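Workshop > Bench and Layout > Tips from the Eltico open day

Bench tips picked up at a robot demonstration

214 shares | 3 comments

Eltico opened its Tretdale shop to visitors on a Thursday in April. The main event was a sorting demonstration: a robot arm, a set of small printed shapes and a board to work on. Malsha Bandara ran the cell and took questions between cycles. Most of the questions were about the robot. The notes below are about the bench, and all of them can be used in a home shop with no robot in it.

Use a grid for the table surface

A bench top with a regular hole pattern lets you put a stop, a clamp or a fence back where it was last time. Write the position down as row and column, counted from one corner. Mark that corner with paint. Pegboard is enough for light layout work if it is supported underneath. It will sag between supports, so keep them no more than 300 mm apart. Where two panels meet, put a support under the seam and screw both edges to it.

Fix the work board, then check it

A loose board moves a little each time something is set down on it. Bandara's rule is to push the board against two fixed points on one long side and one fixed point on a short side, then fasten. Three points locate a rectangle. A fourth will fight the other three if the board is not perfectly square. Check with a feeler or a strip of paper at each point. If the paper pulls out freely, the board is not seated.

Let the board rest in the shop before you cut it to final size. Solid wood moves across the grain with humidity and hardly at all along it. If one dimension matters more than the other, run the grain in that direction.

Practice with parts you can replace

Printed blocks are cheap and can be made again from the same file. Use them to prove a jig before you put the real part in it. Mix shapes with flat sides and shapes without. A cube will sit against a fence in four ways, a cylinder will roll if it tips, and a star will catch its points on anything with an edge. If the jig handles all of those it will probably handle the part.

Layer lines affect how a part seats. Sand the bottom face flat on 150-grit paper over glass. Leave the top alone unless a suction cup has to hold it.

Test suction on the worst face

This came from Tavion Crenshaw, who handles tooling at Eltico and had a hand-held vacuum pickup out for visitors to try. A cup that holds on polished metal may leak on a print or on open-grained wood. Test on the roughest face you plan to lift. Hold the part 30 mm above the bench for 8 seconds. If it drops, go to a softer cup or cover the face with a patch of smooth tape. Wipe the cup with a damp cloth first, no solvent.

Approach from straight above

Set the tool down vertically for the last part of the travel. Coming in at an angle pushes the part sideways before you have hold of it. The same applies to a drill press, a transfer punch or a pair of tweezers. Leave one tool width of clear space around each part. If two parts are closer than that, move the outside one first.

Mark the reach of anything that swings

Striped tape along the bench edge costs little and shows people where to stop. Lay it outside the full reach of the machine with the longest tool fitted. Clean the edge with alcohol, press the tape down with a roller and replace it when a corner lifts.

Keep the layout plain

Separate the parts so that each one can be picked without touching its neighbor, and use strong colors on a pale board. Dull-colored parts on a dark bench are slow to find, by eye or by camera.

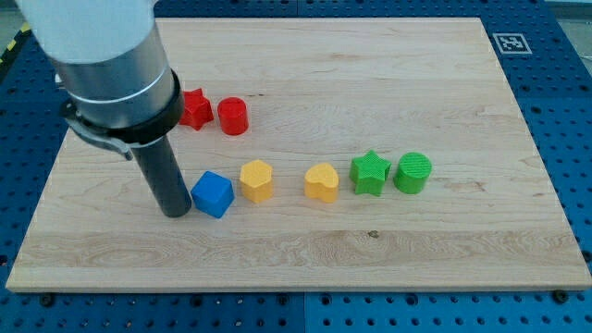
Comments (3)

Dwayne Kowalczyk
The 2-1 locating rule works for drawer bottoms too. I use dowels in a piece of scrap, no fasteners. Is 300 mm for quarter-inch board? Mine sags at less than that.

Abelardo Painemal
Dwayne, quarter-inch should be fine at that spacing if you only do layout on it. With the thin stuff I would halve it. I put a rail under every seam and one between.

Aleksi Nurmi
Tape on the print worked for me with a small cup. Trim it flush or the cup lifts the edge of the tape and loses the part.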